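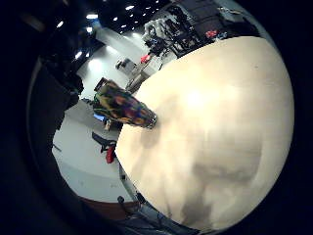
Decorating advice has a way of making a vase sound like a life decision, and I came to the Lencombe table-styling afternoon expecting more of the same. The pitch was that a cream surface and one strongly colored piece will do more for a room than a shelf full of matching sets. I have heard that pitch before, usually from someone holding a price list. Still, the camouflage-style mottling in yellow, olive, red, orange and purple does stand up well against all that plain cream, even under spotlights, and spotlights are not kind to much. Whether it would stand up to my kitchen in December is another question.

I went on 18 May 2018, paid for my own parking, and bought nothing.

What the afternoon was supposed to teach

Tarık Eren ran the session. He used to dress windows for Coşkun and now does showrooms, and he has firm opinions about empty space. His rule is that a table should have one thing to look at and one thing to keep it company. Everything else goes back in the box. I asked what happens when people want to eat at the table and he said they should move the vase. Fair enough, I suppose, though I had hoped for more from a two-hour program.

He also told us that mottled patterns hide dust. I wrote that down and put a question mark next to it. Dust shows on everything I own, including the things that were sold to me as hiding it.

The vase and the flowers

Glass, with a green rim and olive, brown and amber patches showing through. The flowers beside it are artificial, white and pale yellow with some soft pink, on a long dark-green stem. I have never been won over by fake flowers and I am not won over now, but the pale colors were the right choice next to a vase that busy. Red ones would have been a fight. My own complaint is with the length of the stem - a long stem in a wide-topped vase leans wherever it likes, and I have yet to meet a stylist who will admit it.

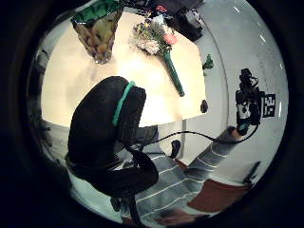 Would I do this at home?

Partly. I cleared my own table the next morning and put one pitcher on it, and it did look better until the mail came. I would skip the artificial bouquet and cut something from the yard, even if it only lasts 6 days.

The catalog from Zeltilell was passed around at the end, with a line about 500 ways to dress a table. I got as far as the fourth and they were already repeating themselves. The Warkovgate people have a similar booklet that claims 1,000, so perhaps the number goes up every season.

If you want to try the one-vase idea, use something you already have. Put it off center, leave it for a week, and see if you still like walking past it. I moved mine twice and then it went on the windowsill.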